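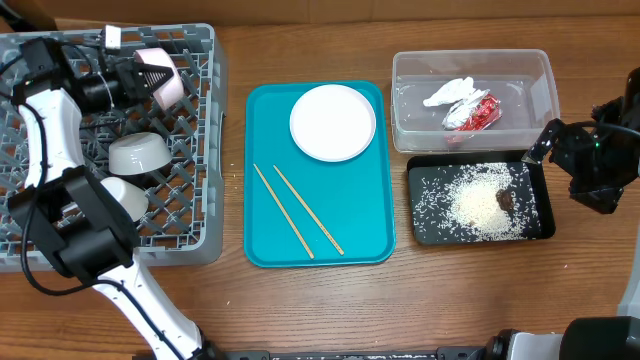
## Flondell Zolodar two-arm kit: a club review after one semester

I help run the after-school robotics club at Bevis, and we've had the Flondell Zolodar two-arm kit on our big table since January. A few people from other clubs have asked me if they should buy one for the Chuang Challenge, so I'm putting everything in one place.

Short version: I like it a lot, the kids love it, and the manual is terrible.

### What we paid and what we got

We paid $838 for the pair of arms, including the grippers, the power supplies, and the rail they sit on (we used our own table). You also get two little practice arms that you move by hand so the big ones copy you, and those are the best part of the whole kit! A kid who has never touched a robot can sit down and be picking things up before the bell.

Not included: the laptop, and anything at all to pick up. We raided a few kitchens and a thrift store for that.

### Putting it together

It took us seven club meetings. I think a group of adults could do it in a weekend, but ours were doing it in one-hour chunks with snacks, and every meeting began with finding the small screwdriver again.

The white links are easy. They're full of little screw holes, so you can mount pretty much anything anywhere, and if you pick the wrong hole you just move it over. The shoulder joints are a different story. The drawings show them from the one side where you can't see the bracket you need, and we built the left one backwards. Twice.

Cable management is my biggest complaint. You get a thick black cable that has to run down the arm with enough slack to bend, plus a bunch of thin wires at the wrist, and the kit gives you very little to hold them with. Buy a bag of ties on day one. Leave a bigger loop by the elbow than you think you need, too - our first one was so tight the arm stopped halfway through a reach and just sat there humming.

### What we're using it for

The Chuang task this year is cleaning up after a meal, and our practice table is set up for it. Cups and bowls belong in the dish rack. Then there's a teal tray with a plate and a pair of chopsticks on it, a clear container for wrappers, and a black pan with rice-like grains in it, because the challenge rules have a "loose food" section and somebody in our club thought that sounded fun. (I'm still finding bits of it on the table.)

Some notes on how the kit handles each kind of thing:

- **Cups:** very good. The pink one is our favorite for beginners. The ridged fingertips press against the side and hang on, even when you come in at a goofy angle.
- **Bowls:** fine once you learn to go for the rim. Getting them to settle upside down between the pegs takes patience, and they like to lean.
- **Plates:** hard! A flat plate with a slim rim gives you almost nothing to grab. Our best drivers slide it to the side of the tray first and get a finger under it there.
- **Chopsticks:** possible, slow, and everybody in the room holds their breath.
- **Crumpled wrappers:** way easier than I expected. They squash, so you can be sloppy.
- **Loose grains:** forget it with the stock grippers. You can tip the pan if both arms work together, and that's what we're planning on.

### How the arms hold up

We've logged 196 full practice runs as of this week. One motor in the right wrist started clicking in the second month and Flondell mailed us a new one without any fuss. Everything else is original. There is a bit of sag when an arm is stretched way out, so put your rack and bins closer in than you'd like to.

The software can save up to 2,000 recorded moves, and we haven't come close. I do wish it let you name them. Right now it's all numbers, and we keep a spiral notebook next to the laptop with things like "good cup one" written in it.

One more gripe: the two arms don't know about each other at all. If two kids both go for the middle of the table, the grippers will bump, and it makes an awful crunch. We made a house rule that you say "mine" before crossing the tray. It works maybe half the time.

### Would I buy it again?

Yeah, I would. If your club mostly wants to write code, there are cheaper ways to do that with one arm. For us the two seats are the point, with one kid on the left and one on the right, arguing about who gets the plate.

I'd give it four stars out of five. The missing star is for the manual, mostly page 12 with the shoulder bracket. If you do get one, tape a note over that page and email the club for our photos of the other side.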